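**1/** I decided to quit checking my step count. The app said 2,376 for yesterday, most of them between the couch and the fridge, and it congratulated me.

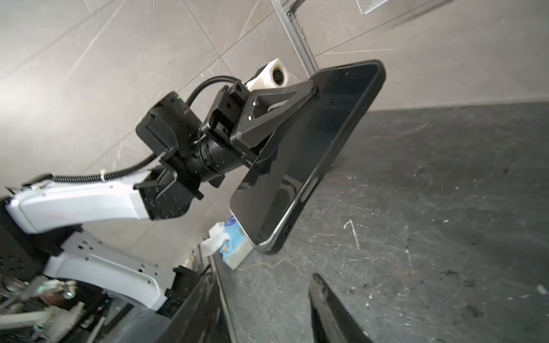
**2/** Then Plalus, which makes the app, sent a "we miss you" email. I had been gone since breakfast.

**3/** For the record, I took a real walk. Up Flamholm hill, past the closed bakery, down by the reservoir. Came home sweaty and proud. 2,301. My big hike lost to a day of snacking.

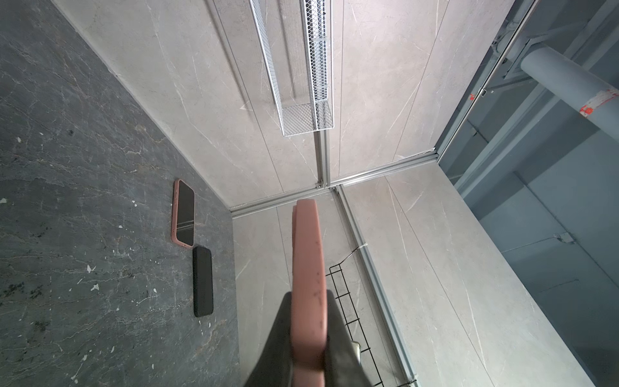
**4/** My neighbors walk the hill in pairs and never know their numbers. They look rested. I meanwhile have opinions about stride length. A phone lying on its back with the screen dark, like the one in the pink case up there, has no opinions at all, and I'd like to be more like it.

**5/** The app also gives badges. I have "Gebru Explorer" for 100 flights of stairs. I live on the ground floor.

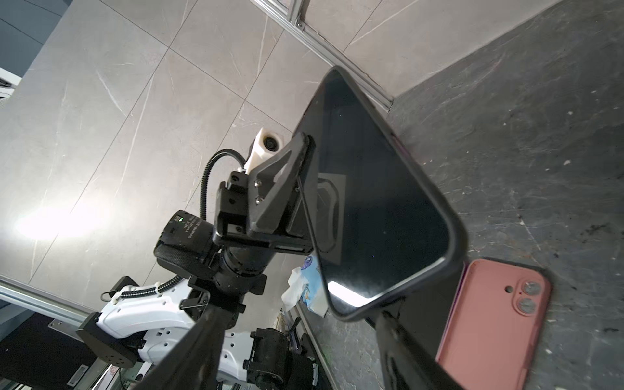
and the badge can't be deleted, I checked. Support says to wear it with pride.

**6/** February goal: walk to the Norkolitz diner and back, eat pie, record none of it. 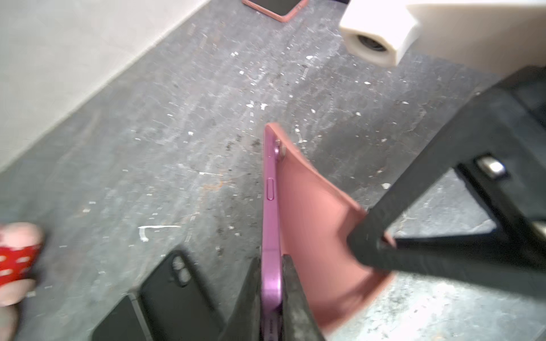
**7/** Pie was cherry. My pulse on the hill was 155, which I know because I cheated and wore the watch. I'd go again tomorrow if my knees agree. They're about as flexible as that purple phone, and what they could use is a soft pink shell like the one it's going into.

**8/** Plalus has just emailed to ask if I'm okay.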